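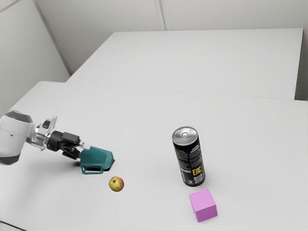 Figure 4. Rendered view: arm, black gripper and teal finger pad over a white tabletop.

Search this journal Enter keywords Go

4.2 Key weight and what players said they wanted

I'll own up to a bias before I get into the results. I've used heavy keyboards for most of my adult life, the sort that make the whole desk thump, and I went into this part of the study fairly sure that people who play a lot would favour a heavier key once they'd had a proper go on one. They didn't, or at least not in any way I could make stand up, and it took me a couple of weeks of re-running things to stop being grumpy about it.

The numbers first. We had 105 players finish both sessions, out of 117 who signed up, and between them they left us 2,459 usable rounds. A round was thrown out if the player paused for longer than the limit in Section 3.3, or if the logging dropped out partway through (this happened more on the older Suominen boards than I'd like, and I've said so in the limitations). Everyone used the light and the heavy set, with the order swapped for half the group, and the keycaps were the same colour and shape across both so that nobody could pick them apart by looking.

On the light set, people made more accidental presses. No surprises there! What I hadn't expected was how quickly the gap shrank. By the end of the second session the accidental presses on the two sets were close enough that I wouldn't hang a recommendation on the difference, and the players who started out worst on the light keys were the ones who improved most. Some of that will be plain regression to the mean, and I don't want to oversell it.
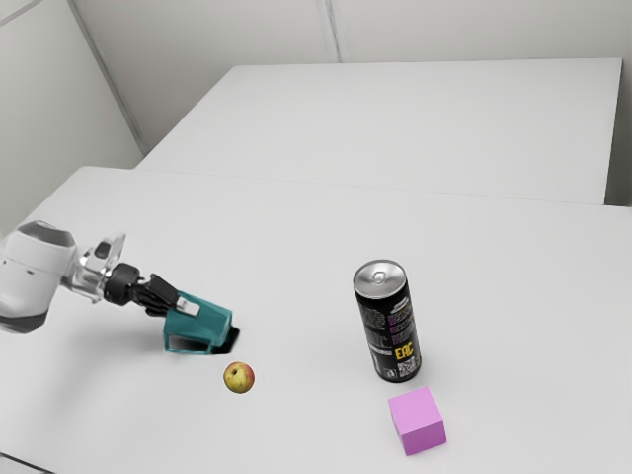 The preference ratings are messier and, to my mind, more fun. We asked the same question twice, once straight after the first session and once at the end, and 24 players changed their answer. Most of the changes went from heavy to light. I went back through the free-text comments for that group looking for a common thread and mostly found sore fingers. One player wrote that the heavy set "felt expensive for ten minutes and then felt like work", and I've been quoting it at people ever since.

There's a wrinkle with the Tondus set. It was sold as a light key, and we treated it as one in the design, but when we measured it on our own bench it sat nearer the middle than the packaging had led us to believe. I kept it in the light group for the main analysis because that's what we'd said we would do, then ran everything again with it left out. The direction of the results held up. The interval on the accidental presses got wider - enough that a careful reader might want to treat that finding as tentative, and I'd have no quarrel with them.

Sound is the other thing I'd handle differently next time. Players in the Plundbridge room wore closed headsets and players in the Plunora room mostly wore open ones, so the second lot could hear their own keys clattering away. A fair few of their comments about "feel" read to me like comments about noise. We didn't set out to separate the two and I can't do it after the fact with the data we've got, so the room differences are reported in Table 5 without any attempt to explain them.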